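Robot Software Module – Session 12
Wrist camera perception: finding flat parts on a shiny surface

Read before the lab. You need the Demus workspace installed and a working login for the Hotard server.

1. Where this fits

Last session dealt with the fixed overhead camera. That camera gives a rough position for each part, good enough to plan an approach but too coarse for the final few millimetres. The wrist camera takes over once the arm is above the part. Its view moves with the gripper, so every detection has to be turned into the arm's base frame using the hand–eye calibration from session 9.

2. The pipeline

The perception node runs four stages in order:

Mask out the gripper fingers. They stay in nearly the same place in every image, so a fixed mask per opening width is enough.
Segment by colour. We work in HSV and threshold on hue first, then saturation.
Fit the outline. Board outlines are stored as closed polygons in the Flallico parts file.
Refine with features. Mounting holes are the best choice, being round and high in contrast.

Stage 4 needs at least two holes in view. With one hole you get position only and must take the angle from the outline fit.

3. Glare

A glossy surface reflects the ceiling lights, and a bright patch has almost no saturation. Thresholding on saturation alone will therefore cut holes in the background mask. Do not try to fix this by lowering the threshold – red and yellow are close in hue and the two classes begin to merge. Mark very bright pixels as unknown and let the outline fit ignore them.

Marks on the surface are a separate problem. A circular scuff can pass a simple circle detector, so only accept circles that lie inside a board mask.

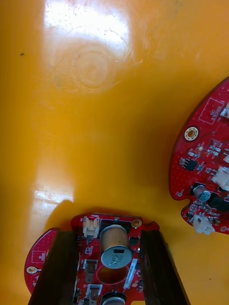 Fig. 3. Wrist view with one board between the fingers and a second to the right. Note the glare and the faint rings at top left.

4. Held part or free part?

The planner keeps two lists. A mask region that touches the finger mask is a candidate for the held list; all others go to the free list. Confirm with the finger width reading before changing state.

5. Lab task

The set on the server has 2,094 images. Run stages 1 to 3 on all of them, then stage 4 on the 19 listed in check.txt. Hand in your config file and one page on the failures.

Reading: Hjaltadóttir, course notes, chapter 5.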